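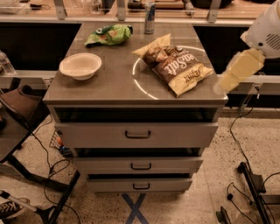
Home Help > Storage & Organizing > Snacks
2 min read

Rolling drawer cabinet as a snack station - how do I stop the top from filling up?

I've got a gray rolling cabinet, three drawers, that was meant to hold all our snacks. Great plan! Except everything lands on top and stays there. Chips, cans, the bowl, whatever anybody had in their hand. The drawers don't like to stay shut either, they creep open a bit whenever I roll it across the floor. I paid 105 for it secondhand so I'm not replacing it. Do I need bins? Dividers? A bigger bowl?

Nassoro Ondieki replied:

Chips are the problem, they always are. A big bag standing up never fits in a shallow drawer, so squeeze the air out, fold the top down twice, clip it and lay it flat. Put chips in the top drawer, since it's the widest, cans in the bottom one (the weight down low helps when you roll it) and let the bowl live on top for good. Ours has a Giline mat under it so it doesn't slide. 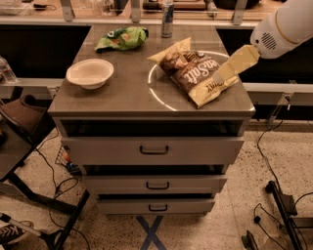 Sea salt chips, a green snack bag, a can and the bowl, all on top.

As for the creeping, check whether the floor is level before you blame the runners. I had one in our Devport apartment that rolled open all by itself - two folded bits of cardboard under the front wheels and it quit. If it's still doing it after that, a dab of sticky felt inside the drawer front gives it a little grip.

cindville_mom replied:

just get a basket lol. we have a Sirko one, everything goes in there and on shopping day I dump whatever's stale

Tags: drawers, snacks, small kitchens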